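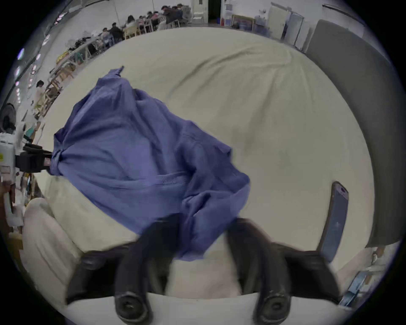
Do you need fabric softener to keep cotton soft?
Most loads come out fine without it, and towels come out better.

I know that puts me at odds with a whole aisle of the grocery store. I used softener for years because my mother did, and I stopped one May when the bottle ran out and I forgot to buy another. Six weeks later I still hadn't noticed a difference, except that the bath towels had started drying people again.

Softener works by leaving a thin coating on the fibers. That coating is what feels slick to your hand, and it's also what makes a towel push water around your back. If your towels already have a buildup, wash them twice on warm with half your normal detergent and nothing else. Some people swear by a cup of vinegar in the rinse. I tried it on one load and skipped it on the next, and I could not tell you which was which. Check your washer manual first if you want to try, as some makers warn about rubber seals.

Too much detergent is the more likely cause of stiff laundry. The cap on the bottle is bigger than it needs to be, and the lines inside are hard to read (I have my suspicions about why). Two tablespoons is plenty for a normal load in my machine. If you see suds left in the drum at the end, use less next time.

Then there are dryer balls. A reader, Shivam Bhardwaj, wrote in to say his wool ones cut his drying time from an hour to 42 minutes. Maybe so. He also told me he'd cleaned the lint out of his vent hose the same Friday, and I know which one I'd give the credit to. Clean the hose before you buy the balls.

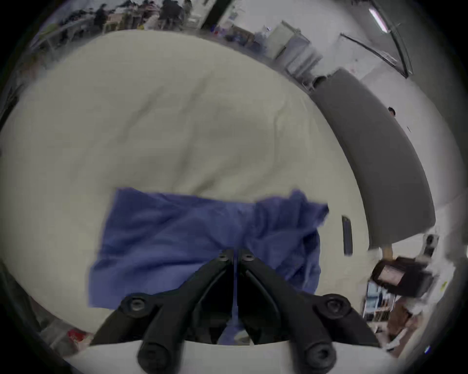
Shaking things out costs nothing and does more than any of the above. Take each piece by two corners and give it a hard snap before it goes in the dryer or on the line — cotton shirts especially. Smooth the collar and the button strip with your hand while the cloth is still damp. I'd say that saves me half of my ironing, and I don't iron much to begin with.

Bed sheets are another matter. They ball up and trap everything else in the middle, so you get a hot sheet with a wet sock inside. Dry them on their own, or stop the dryer after 16 minutes and untangle the lot. Those clips that claim to prevent it might work on a twin. On a king, forget it.

Wrinkle sprays: water in a spray bottle, plus perfume. Mist the shirt with plain tap water, pull it flat, hang it in the bathroom while someone showers. Heavy linen won't give in to that, and you'll need the iron whichever bottle you bought.

One place I will spend money is on hangers. Thin wire ones leave points in the shoulders of knit tops, and no amount of steam has ever fully taken them out of mine. Better still, fold the knits and put them in a drawer.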